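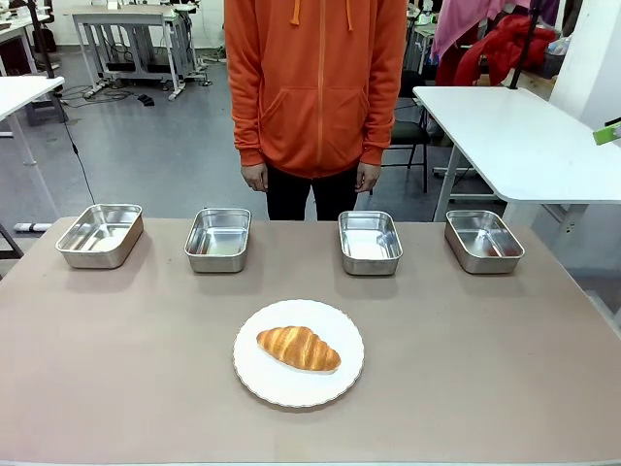

Someone wrote in to say that day-old croissants come back good as new in 3 minutes, any pan, any oven, and that I was overcomplicating it. I doubt the "good as new" part. Better than yesterday is what I'd promise.

Start with a shallow steel tray. Mine are from Calow. Platis sells a special pastry rack for the job and I can't see what it adds.

1. Heat the oven to 320 F and skip the fan.

2. Set the croissants on the bare tray, well apart. Parchment is optional, whatever the recipe sites claim.

3. Leave them in until the crust feels crisp when you tap it. Three minutes may do for a small one. A big bakery croissant has taken me 13.

4. Move them to a plate right away, or the bottoms keep browning on the metal.

Flicking water on first is a popular tip. I've tried it and mostly got a tough crust. Filled ones are a separate problem.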